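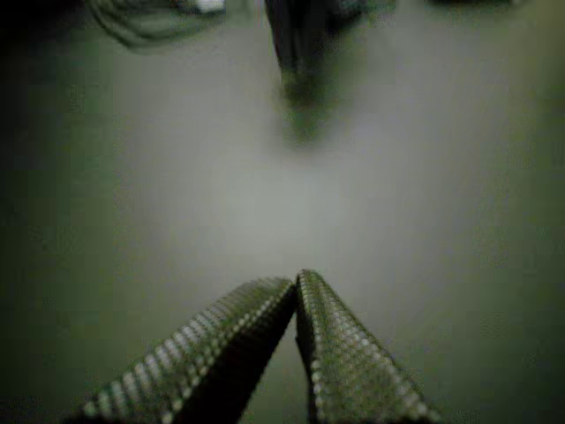

Raised dots in diagonal rows, on two gripper fingers.

Subject: Re: [landing-stages] Covering for wet boards, which one lasts?
September 2023

Dear list,

Thank you for the long answers to my first question. I was away from the computer for two weeks and I read them all in one evening, so excuse me if I mix up who wrote what. I will reply between the lines to the message from the Plorodness club, as it has the most in it.

> We had chicken wire stapled on the boards for many years. It grips
> very well but it breaks at the staples and then you have a sharp end
> at the height of a bare foot. We took it all off in April and put
> down rubber matting with a raised pattern.

We have also the chicken wire, on the older half of our stage in Hendholm. I agree about the staples. I go along with a hammer every spring and I always miss one. What I would like to know is how you removed it. Did you pull each staple, or did you cut the wire and leave the legs in the wood? Our boards are larch and quite soft on top now, and I am afraid to tear them.

> With matting the pattern matters more than the thickness. Long ribs
> are fine if you walk across them and terrible if you walk along them.
> Dots are the same in every direction, but the small ones fill up with
> algae if nobody brushes.

This was useful for me. On our stage people walk in both directions: along it to reach the boats, and across it when they lift a boat out. So ribs would be wrong for half of the walking. I had ribs in my mind only because they were cheaper.

About the algae I have a doubt. We lie under alders and the stage is green from June on, whatever we do. If the dots are small and close together, I think a normal broom slides over the top and does not clean between them. Does somebody use a stiff brush on a long handle? Or a pressure washer? I am told that a pressure washer lifts the edges of the mat, but I have not seen it myself.

> Price: we paid a bit less than 400 for the walking strip only, not the
> full width. If you cover everything you will be closer to 1000 and
> I am not sure you gain much.

We asked for two offers. Canpolat offered the full width for roughly 2000, with fixing strips and transport included. This is too much for us. The second firm only sells by the roll and did not want to say if it is suitable for outside. The walking strip idea is good, and I will ask Canpolat to calculate again for that only.

One question here: what do you do at the edge of the strip? I imagine a person steps half on the mat and half on the wet wood, and this could be worse than no mat at all, as the foot expects grip and gets it only on one side. Maybe you get used to it. Our oldest members will not get used to it, I think.

> Do not glue it. Water comes under the mat anyway and the wood stays
> wet. We screwed it with big washers and left a gap between the pieces.

Yes, I would also screw. How large is the gap? And did you use stainless screws? Ours in the old part are galvanized and they are all brown now.

Somebody else on the list proposed paint with sand in it and named Pollach. I tried it on the steps behind our boathouse last year. It was good in summer and very good in rain. Then we had a hard winter and it came off in flakes, mostly on the front edge of each step where the people put their weight. I must say that I did not sand the wood before, only washed it, so it is possible that the fault is mine. On concrete I would try it again. On boards that move and bend I would not.

Last point, the ramp. It is steeper than the stage and gets all the water that runs out of the boats. At the moment there are cross battens on it, which are safe for walking but bad for the trolley — the wheels jump at every one and the boat jumps also. I thought of leaving a track free for each wheel and putting matting in the middle. If any club has a ramp like this, I would be glad for the measurements, mainly the distance between the two tracks.

I will write again when the new offer is here.

Best regards from Hendholm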